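去年冬天说过要把买披萨炉的事写一下,拖到现在。炉子已经用了几个月,该出的毛病也出过了,可以写了。

先说背景。家里有个小院子,水泥地,一面靠邻居的围墙。以前用过一个炭烤炉,底盘锈穿以后扔了。我太太Rania Azar喜欢烤面饼,她小时候家里就这么吃,所以再买东西的时候她说别买烤炉了,买个能烤饼的。我没意见,反正烤肉用铸铁盘也能做。

预算定在2000元以内,包括炉子、石板、铲子和气管。这个数看着够,开始逛才发现,很多店标的价钱只是炉体,石板要另买,门也要另买。有一家连腿都是选配,不买腿就只能放在桌上。我把几家的配件加起来列了个表,便宜的那几款加完以后和中间档差不了多少。

最后看中的有两台。一台是Mastoner的燃气款,一台是Jundix的木粒款。

木粒款的好处是不用气瓶,木粒买一袋能放很久,烤出来多少有点烟味。坏处是要一直添料。料斗小,烤着烤着火就下去了,得一边转饼一边看火。Pak-hei Mak家里有一台,我去他那边试过一个下午。他自己用得很熟,我烤的头两张,一张底糊了,一张中间没熟。他说练几次就好,我信,不过我知道自己的性格,练几次之前大概就放弃了。

还有一个问题是下雨。木粒受潮以后会膨开,变成一堆锯末,堵在进料口里很难掏。我们这边二月份经常连着下雨,院子里没有棚,袋子只能放屋里。

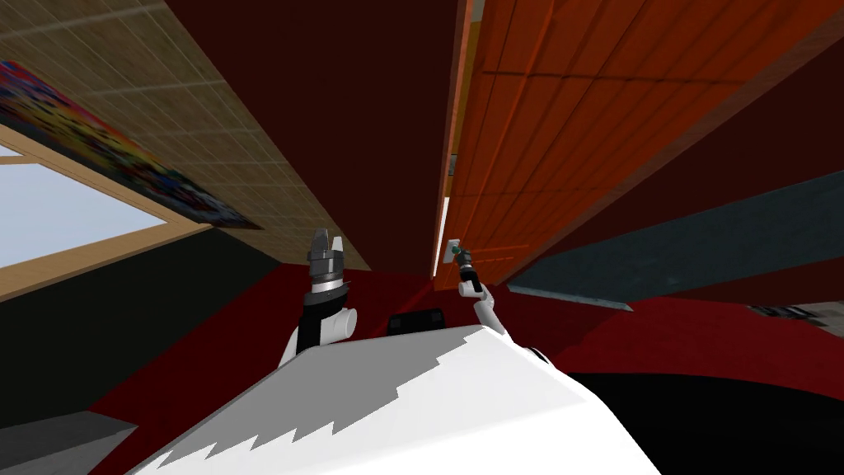

燃气款就简单一些。拧开,点火,等石板热,然后开始烤。火大火小一个旋钮。没有烟味,但Rania说她本来也不想要烟味。所以定了燃气款。

接下来是在哪里买。网上最低的价是673元,只有炉体和石板,卖家不提供安装,保修要寄回厂家。本地一家店贵一些,送一根气管和一把铲子,坏了可以直接拿过去。我算了一下,把气管、铲子和运费加进网购的总价里,差价已经很小,就在本地店买了。店主叫Ka-ming Shek,话不多,把炉子拆开给我看了燃烧器的位置,告诉我哪个螺丝以后要自己紧一紧。后来证明他说的那个螺丝确实会松。

买之前建议问清楚几件事,我是买完才想起来的:

- 石板是整块还是拼的。拼的那种接缝会卡面粉,铲子也容易顶到。
- 石板碎了单独卖不卖,多少钱。
- 气管的接头是什么规格,和家里的气瓶能不能接。
- 炉口有多高。太矮的话铲子进去要压得很平,饼上放料多一点就会蹭到上沿。
- 外壳烧起来以后烫不烫手,家里有小孩的要看这个。

我在接头上吃了亏。送的气管和我的气瓶对不上,又跑了一趟店里换减压阀。换阀不要钱,但是来回坐车花掉一个上午。

装好以后,说明书上写第一次要空烧,把炉膛里的油和保护层烧掉。空烧的时候有股味道,像新锅开锅,我开着院门让它散。炉子要放平,我的院子地面往排水口方向有坡,放上去石板是歪的,后来在两条腿下面各垫了一块瓷砖才正过来。点火之后用肥皂水刷一遍接头,看有没有冒泡,这一步每次换气瓶都要做。

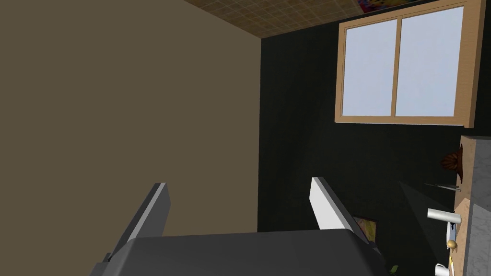
张开的夹爪,左边是土褐色的墙面

面团的事我问了Pao-chu Hsueh,她开过面包店,现在不开了。她给的方子水比较多,一个面团250克,擀出来刚好铺满石板,留一圈能转动的边。我第一次照着做,水多得粘手,铲不起来,饼在铲子上就破了。后来把水减了一点,面团从冰箱拿出来以后多放一会儿再擀,就好多了。铲子上撒粗玉米粉比撒面粉好用,面粉进炉子会烧焦,饼底发苦。

转饼要快。我的习惯是放进去以后心里慢慢数,看到靠火那一边的边起泡就转。刚开始不敢把火开大,饼在里面烤得太久,出来是干的,像饼干。火开到最大把石板预热好,下饼之前把火拧小一点,等饼出来再开大让石板回温,然后烤下一张。连着烤的时候石板会越来越凉,第三张以后要多等一会儿。

Rania烤的是她家的那种饼,只刷橄榄油和香料,没有奶酪。这种饼比披萨好伺候,薄,熟得快,不会有馅料的水流到石板上。我烤披萨的时候有一次番茄酱没收干,酱从破口漏下去,在石板上烧成一块黑的。石板不能用洗洁精,也不能泡水,我等它凉透用刮板刮,还是留了印子。现在那块印子还在,不影响用。

再说不满意的地方。

一个是炉门。说是保温用,装上以后每次开关都要戴手套,把手又短,手套厚了捏不住。我用了两回就收起来了,只在预热的时候挡一下。把手这种东西,看图片看不出来,最好去店里戴着手套试一下。 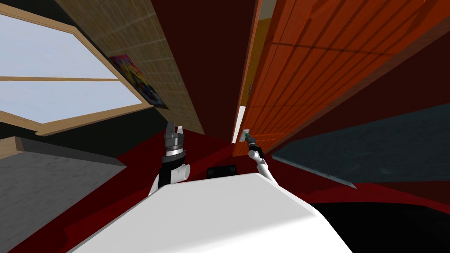

另一个是罩子。原厂的罩子我嫌贵,买了个Girnwood的通用罩,尺寸写的是合适,套上以后烟囱那里顶着一块,雨水正好积在上面,时间长了往里渗。炉子背面有几个螺丝已经起了锈点。我拿砂纸磨过,上了一点油,先这么用。如果重新买,我会把罩子的钱也算进预算里,要么就做个小棚。Tharindu Wijesinghe给他的烤炉搭过一个,用的是旧书架的板子和一块铁皮,下雨没问题,就是风大的时候铁皮响,邻居来说过一次。

打火器也坏过。按下去有声音,没有火花。拿到店里,Ka-ming拆开看,说是电极针歪了,离燃烧器太远,用钳子掰回来就行。没收钱。这件事让我觉得在本地买还是对的,要是网上买的那台,光是寄回去就得等。

用气量没有仔细记过。我们差不多每个周末烤一次,一瓶气比我预想的耐用,烧完换下来的时候瓶身很轻,以前用气瓶做火锅没注意过这个。家里常备一瓶满的就不会烤到一半断火。我断过一次,最后两张饼是拿进厨房用平底锅烙完的,味道也还行。

另外有人问过我Kao那台双层的怎么样。我没用过,只在店里看过样机,个头很大,我的院子放不下,所以不评价。

最近打算试试用它烤茄子和整条的鱼。铸铁盘放得进去,但是把手会卡在炉口外面,门肯定是关不上的。要先找一个短把手的盘子,尺寸我量好了写在纸条上,下次去店里带着。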